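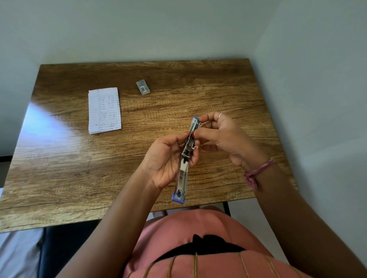
Desk stapler

A desk stapler is a small hand-operated tool that fastens sheets of paper by driving a thin wire staple through them and folding its legs flat on the far side. It is found in most offices, schools and homes, usually near the paper it is meant for, such as handwritten notes, invoices or forms. Staples are sold separately in small boxes. Bodies are made of metal, plastic or a mixture of the two; a chromed body may carry coloured plastic at the ends.

Parts

The main parts are the base, the magazine and the top arm. The magazine is a long channel that holds the staples in a strip, glued side by side. A spring-loaded pusher, often running along a thin rod, keeps the strip pressed towards the front. The top arm carries a flat blade, called the driver, which separates the front staple from the strip and forces it down through the paper. Under the mouth of the magazine is the anvil, a small metal plate with two shallow grooves that turn the legs inward. On many models the anvil can be rotated so that the legs turn outward, giving a looser hold known as pinning.

Loading

In a top-loading stapler the arm is lifted away from the magazine, exposing the spring and the channel. It can be held upright in one hand while the other works on the mechanism, or laid open on the table. A strip is placed in the channel with the legs pointing down, and the arm is closed until it clicks. Front-loading and rear-loading types have a pusher that is unlatched and drawn out instead.

Staples must match the magazine in width and leg length. A strip that is too wide will not sit in the channel, and one that is too narrow tips sideways and jams. Part strips can be used up in front of a full one, provided the ends are square.

Jams

Most jams come from a bent staple caught between the driver and the mouth of the magazine. The usual remedy is to open the arm, draw back the pusher, take out the strip and ease the bent staple free with tweezers or the tip of a letter opener. Fingers should be kept clear of the mouth. Repeated jams can point to a worn driver, a weak spring, or more sheets than the tool is rated for.

Capacity

Light home models are commonly rated for up to 16 sheets of ordinary copy paper. Card counts for more than its number of sheets would suggest. Heavy-duty models use longer legs and a longer arm for leverage.

Regional makers

The Honeck works at Temthorpe made metal desk staplers for the school trade, and its catalogue listed replacement springs and pushers under separate part numbers. The Honeck 724, a top-loader with a five-year guarantee, was its best-known model. Pimentel of Flullisthorpe supplied a similar pattern in several colours. The collector Kári Þorgeirsson has described the two as nearly identical apart from the shape of the anvil.

See also

Hole punch
Paper clip
Staple remover
Treasury tag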